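Section 4: Hanging the backdrop and preparing the table

This section covers the Merrick tabletop backdrop in the black cloth version. Assemble the stand as set out in Section 3 before you start. For the white and grey paper rolls, go to Section 5.
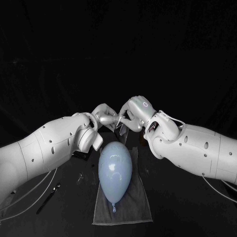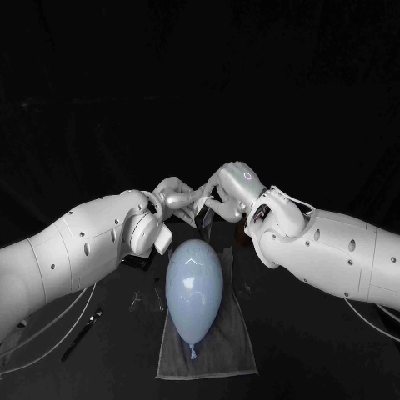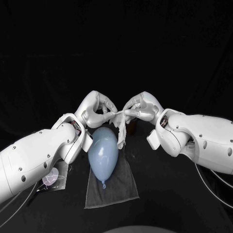

Figures 4.1 to 4.3. Black backdrop with a light blue balloon in front of it: all three figures.

4.1 Parts needed

Stand uprights (2), fitted to their feet
Crossbar, two halves, with joining sleeve
Black cloth, hemmed on all sides, with a sewn pocket along the top
Spring clips (12)
Weight bags (2), supplied empty
Table cover, dark

The cloth is packed folded. If it has been stored for a long time, hang it overnight before use.

4.2 Hanging the cloth

1. Push the two halves of the crossbar into the sleeve until both buttons click. The joined bar measures 2000 mm.
2. Lay the bar on a clean floor and slide the sewn pocket of the cloth over it. The matt side must face the table.
3. Centre the cloth on the bar. The short white stitch in the top hem marks the middle and should line up with the sleeve.
4. With one person at each end, lift the bar on to the uprights. Tighten the wing nuts by hand only.
5. Fill both weight bags with dry sand and hang one on the rear leg of each upright.
6. Raise the uprights one notch at a time, changing sides after each notch, until the lower hem is clear of the floor.

CAUTION: Do not raise the uprights before the weight bags are in place. The cloth catches draughts from doors and fans, and an unweighted stand can tip forward.

CAUTION: Keep the cloth at least 1000 mm from any lamp with an exposed bulb.

4.3 Removing folds

Pull the side hems outwards and fix them to the uprights with the spring clips, six on each side. Start at the top and work down in pairs. Faint folds left in the cloth do not usually show once the lights are set. If they do, use a hand steamer from the back of the cloth. Do not iron. A hot iron flattens the nap and leaves shiny patches that cannot be removed.

Note: On cloths made before the Canham pattern was introduced, the side hems have no stiffening tape. Clip these at half tension or the hem will stretch.

4.4 Placing the table

1. Stand the table so that its rear edge is 40 cm in front of the cloth. A smaller gap lets shadows from the subject fall on the backdrop.
2. Check that the table does not rock. Pack the short leg if necessary.
3. If the top is pale or glossy, fit the dark table cover and tuck the spare material under the rear edge. A dark matt top needs no cover.
4. Switch on the lights and look along the table from the camera position. Turn any lamp that puts a bright spot on the top.

Round or light subjects tend to roll or drift. A folded towel makes a suitable base. Balloons should be handled with dry hands and wiped with a soft cloth, as fingermarks show strongly against black.

4.5 Setting the exposure

Automatic metering will usually make the backdrop look grey. Set the camera to manual, take a reading from the subject and leave the setting alone until the lights are moved. White and other very pale objects may need a further reduction of one stop. Check the result at full size on a screen, not on the back of the camera.

4.6 Cleaning and storage

Lint: remove with a Goltik roller or any similar sticky roller, in downward strokes.
Marks: sponge with cold water and let the cloth dry on the bar.
Storage: roll the cloth on its tube with the matt side inwards. Empty the weight bags if the stand is to be moved.

Do not machine wash or tumble dry.

Replacement clips and weight bags can be ordered from the Sarnbridge parts counter. Give the code printed on the foot of the left upright.

Section checked by Fengying Dong. Revised in September to add the note in 4.3.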